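De : Loukia Politis
À : liste bonnes-pratiques-manip
Objet : Re: Règles de salle, version 2 – remarques avant gel

Bonjour à toutes et à tous,

Aisling Ní Bhriain a écrit :

> J'ai relu la version 2 des règles de salle et je la trouve trop longue.
> Les opérateurs de Talo ne liront jamais un document pareil avant
> d'enfiler un harnais. Je propose de garder ce qui touche aux pinces et
> aux marqueurs, et de renvoyer tout le reste (câbles, sol, circulation)
> au règlement général du bâtiment.
> Autre question : faut-il vraiment une règle sur les postes voisins ?
> Chacun regarde sa table, il me semble.
> Aisling

Aisling, sur la longueur, tu as raison. J'ai rédigé la version 2 en une soirée, en décembre, avec l'enthousiasme de quelqu'un qui n'aurait pas à l'appliquer le lendemain. J'ai coupé les préambules, la définition du mot « table » et l'annexe sur les chaussures, que je regrette un peu.

Sur le renvoi au règlement du bâtiment, en revanche, je ne te suis pas. J'ai relu ce règlement. Il interdit les bougies et les vélos dans l'ascenseur. Il est muet sur une personne penchée au-dessus d'un plan de travail, les deux mains prises par des pinces instrumentées, qui doit reculer sans regarder ses pieds. C'est pourtant la situation qui nous occupe du matin au soir, et à Nurnthorpe comme chez nous les incidents remontés par écrit concernent bien plus souvent le sol que la pince.

Je remets donc ci-dessous les points tels que je les vois pour la version 3. Ceux qui ne sont pas commentés restent identiques.

1. Les pinces

Les deux pinces se vérifient avant chaque série : fermeture complète, ouverture complète, aucun jeu dans le cube de marqueurs. Un cube qui bouge d'un cheveu donne une trajectoire parfaitement lisse et parfaitement fausse. Chez Visex, ils en ont gardé 300 avant que quelqu'un pose la question, et je leur suis reconnaissante de l'avoir raconté sur cette liste au lieu de l'enterrer.

On ne recolle pas un marqueur soi-même. On ne le nettoie pas avec le pouce non plus. Je sais que tout le monde le fait.

2. Le plan de travail

On pose la pièce de la tâche et ce dont elle a besoin. Les tasses, téléphones et badges vont ailleurs. Quand une pièce est logée dans un évidement, on l'aborde lentement et on arrête de pousser dès qu'elle résiste. L'opérateur a le droit d'abandonner l'essai sans se justifier ; il le note « abandonné », mot que l'outil de saisie d'Honorato accepte enfin depuis la dernière mise à jour.

La main droite au contact d'une petite pièce métallique, la gauche en attente un peu plus loin, le regard baissé sur la table : c'est la posture pour laquelle tout le reste du document est écrit.
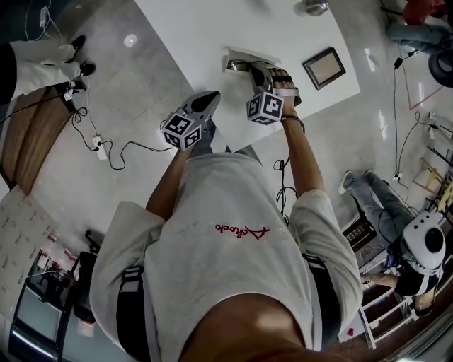
3. Les câbles et le sol

Les câbles qui pendent sous le bord avant d'une table sont attachés assez haut pour que les genoux ne les rencontrent pas. Ceux qui courent au sol longent les murs ou les meubles ; s'ils doivent traverser un passage, ils passent sous un couvre-câble. Une multiprise posée sur le carrelage se range contre un pied de meuble, jamais dans l'axe de recul d'un opérateur.

Le ruban de délimitation est une limite, même quand il a l'air d'une suggestion. Si le rectangle est au mauvais endroit, on décolle et on recolle. On évite d'en ajouter un deuxième d'une autre couleur, comme on l'a fait chez nous, où il a fallu une légende.

4. Les postes voisins

Je maintiens cette règle, Aisling, et même je l'allonge d'une phrase. Chacun regarde sa table, c'est bien le problème. Une personne peut travailler debout, une autre assise, une troisième carrément au ras du sol, et aucune des trois n'a les yeux disponibles pour les autres. Avant de démarrer, on annonce à voix haute « je commence ». Avant de reculer ou de changer de poste, on annonce « je bouge ». Largeur de passage à garder libre entre deux postes : 700 mm. J'avais écrit 100 dans la version 2, une faute de frappe que plus de 2 relecteurs ont approuvée sans sourciller, ce qui répond un peu à ta remarque sur la lecture.

5. Le harnais et ce qu'on porte sur la tête

Les sangles se règlent debout, puis se vérifient penché en avant, dans la position de la tâche. Tout équipement de tête se retire avant de sortir de la zone, y compris pour aller chercher un café, y compris si c'est tout près.

Il reste un point ouvert, la durée maximale d'une série en position penchée. Talo propose de laisser l'opérateur juge. Je préférerais une valeur écrite, parce qu'un opérateur consciencieux est le dernier à s'arrêter, mais je n'ai pas de chiffre défendable et je refuse d'en inventer un. Si quelqu'un a des données, même modestes, je prends.

Merci d'envoyer vos objections sur la liste et pas dans ma boîte personnelle, où elles se perdent avec une régularité remarquable.

Loukia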